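Chapter 7
Coat, Skin, and Shedding in Companion Animals

April 30, 2026
By the Brulow Animal Care Editorial Staff
Print this page | E-mail this page

The coat is the part of the animal that owners see first and touch most often. It holds heat, protects the skin from sun and small injuries, and carries information about diet, age, and general health. Students entering the animal care trades are expected to read a coat before they pick up a comb. This chapter covers the structure of hair, the growth cycle, and the common patterns of shedding in cats and dogs.

Most mammals carry more than one kind of hair. Guard hairs are long and fairly stiff, and they form the outer layer. Down hairs are short, soft, and crimped, and they trap air close to the skin. Some breeds have a third type, the awn hair, which falls between the two in length. The balance among these types varies by breed and by season.

Color depends on pigment within the hair shaft. In cats, the shade called "blue" is a gray produced when black pigment is grouped in clumps and spread unevenly along the hair. It may look silver in strong light and slate in shadow, so coat color should be recorded under even lighting whenever possible.
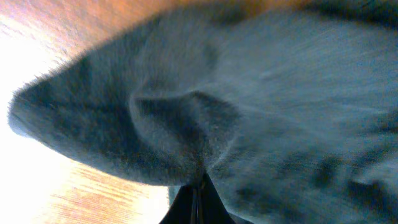 7.1 The Growth Cycle

Each hair follicle passes through a period of growth, a short period of change, and a period of rest. At the end of the rest period the old hair is released -- often when new growth begins beneath it. Neighboring follicles are usually at different stages, and for this reason a healthy animal does not go bald when it sheds.

Day length is the main signal for seasonal shedding. Animals kept indoors under artificial light may shed lightly all year. The grooming records kept at the Crenshaw clinic, discussed in Section 7.4, cover 242 cats and show how much individual animals differ. Readers should review the terms follicle, shaft, and undercoat before going on.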